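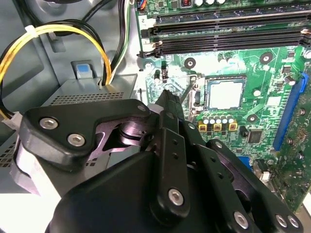 Figure 6.1 A gripper reaching into an open desktop computer case, with the motherboard at right.

Contents Previous Next Glossary Index

Textbooks > Connecting Business Systems > Part Two > Chapter 6

Chapter 6
When Systems Leave Messages for Each Other

Page last revised 26/08/2026

By now you have spent several chapters getting one program to call another and wait for a reply, and I hope you have come to enjoy it a little. There is a real pleasure in sending off a request and watching a tidy response come back with its 200 at the top. If you did the exercises at the end of the last chapter, you have a small order form that talks to a stock service, and the two of them get along nicely as long as both are awake.

This chapter is about the times when they aren't both awake, and about a different habit of mind that goes with it. We are going to let one system leave a message somewhere safe and walk away, and let the other pick it up when it is ready. The safe place is called a queue, and most of what follows is about how to put things into a queue, how to take them out again, and how to keep your head when the same thing comes out twice.

6.1 A story about an order

Let me start with the company we will follow through this part of the book. Gerdale sells kitchen fittings to builders and, more and more, to people doing up their own homes. Its web store was written in-house over a good many years (you will recognize some of the habits from Chapter 2). Its warehouse runs on a package called Bakstead, which does its job well and has very firm opinions about when it should be left alone. Every night Bakstead closes its books, and while it does so it accepts no calls from anyone.

For a long time this was fine. Customers phoned in the daytime, the store called the warehouse directly, and the warehouse answered. Then one November the store ran a late-night sale, and order 3066 arrived right in the middle of the nightly close. The store called Bakstead and got nothing back. It waited as long as it had been told to wait, gave up, and showed the customer an error page. The customer, quite sensibly, pressed the button again. A while later Bakstead came back, and by then the store had a payment recorded, an apology on the screen, and no order in the warehouse at all.

If you have worked in an office with more than one computer system, I expect you have met some cousin of this story. The people involved had all done reasonable things. The store was right to stop waiting, the warehouse was right to protect its nightly figures, and the customer was right to try again. The trouble was in the arrangement between them, which asked both systems to be free at the same moment.

6.2 Putting something in the middle

Gerdale's answer was to put a message service between the two. They chose one called Wulance, and since it is the service we use in the exercises I will use its words for things, though you will find the same ideas under other names wherever you go. The store now writes each order as a message and hands it to Wulance. Wulance stores it and says, in effect, "I have it." From that point the store is free to thank the customer and get on with the next thing.

On the other side sits a small program called a consumer. It asks Wulance for the next message, passes the order to Bakstead, and waits for Bakstead to accept it. Only then does it tell Wulance that the message may be deleted. That last step is called an acknowledgment, and I would ask you to read section 6.4 slowly when you get there, even if you feel you know it already.

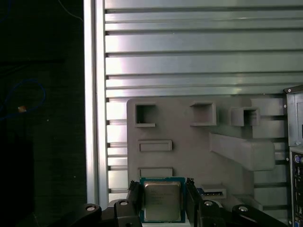
The order of those steps matters a great deal. Suppose the consumer acknowledged the message first and then tried to pass it to Bakstead. If the consumer crashed between the two steps, the order would be gone, and neither side would have any reason to go looking for it. By acknowledging last, we make sure that a crash leaves the message where it was, ready to be collected again. The price is that an order may sometimes be delivered twice — once just before the crash and once just after it — and the consumer has to be written with that in mind.

A queue also gives you some slack when work arrives faster than it can be handled. If the store takes 2000 orders during the nightly close, they wait in line, and the consumer works through them once Bakstead is open again. The line grows and then it shrinks. What you need to watch for is a line that grows and keeps growing, and we will set up an alert for that in section 6.5.

6.3 Before you begin the exercises

You will need your order form from Chapter 5 and the practice account you set up for Part Two. Create a new queue in that account and name it rodrigues, after the Rodrigues branch of Gerdale, whose orders make up the sample data. Please use lowercase, as the scripts look for the name exactly as written. Leave the other settings as you find them for now. We will change the retry limit together in Exercise 6.2, and it is easier to see what it does if you have watched the default at work first.

Send a single message by hand before you run any of the scripts, and read it back in the queue viewer. It is a small thing, and it takes very little time, but a surprising number of later puzzles come down to a message that was never sent in the first place. Once you have seen yours sitting there in the list, turn to section 6.4 and we will write the consumer.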